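Seed swap and plot news – February

Bit of a rush this month, sorry. Seed swap is back at the Derkum hall, doors 2pm, bring named packets if you can, envelopes fine if not. Last year we had 1000 packets through and still ran out of beans by three. More beans please!

Water rates are up again, bill came to 2728 for the whole site. Rents stay put for now – we'll look at it agian in autumn.

Compost order goes in to Drosmont at the end of the month. Limit of two bags per plot, names on the sheet in the hut. Late names wont be added.

Tool shelf is open to all plots. Borrow what you like, wipe it down, put it back the same day.

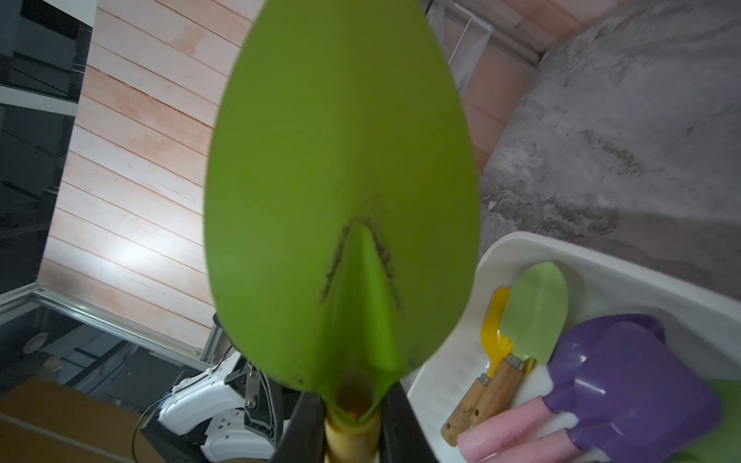
Green trowel, soil still on the ridge.

Gate code changes in March. Ask at the swap.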